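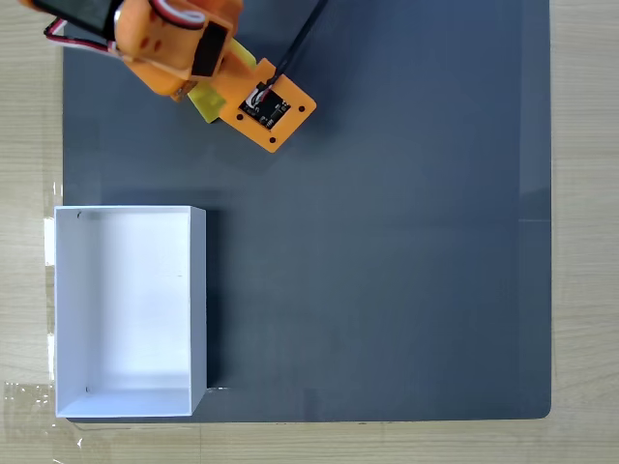
Desk mat

A desk mat (also desk pad, blotter in older use) is a flat sheet laid over a tabletop to protect the surface and give an even area for writing or craft work. Sold in many sizes. Common materials: felt, leather, cork, rubber, vinyl.

History

Early pads held blotting paper in a leather frame, for soaking up wet ink. Use fell off as ballpoints spread. The plain mat stayed on in offices and schools, later as an oversized mouse pad.

Makers

Zuccaro, a leather shop in Istlow, made framed blotters for 40 years before switching to felt. Its Droltura line came in 2 thicknesses and 8 colors, gray the best seller by far. Production later moved to Grusgate, wich still has the cutting shed. Framed models dropped after the move.

Care

Felt: brush, spot clean only. Vinyl and rubber: damp cloth, mild soap. Leather drys out near heaters. Rolled mats should be left flat overnight, weighted at the corners.

See also: Blotting paper, Cutting mat, Placemat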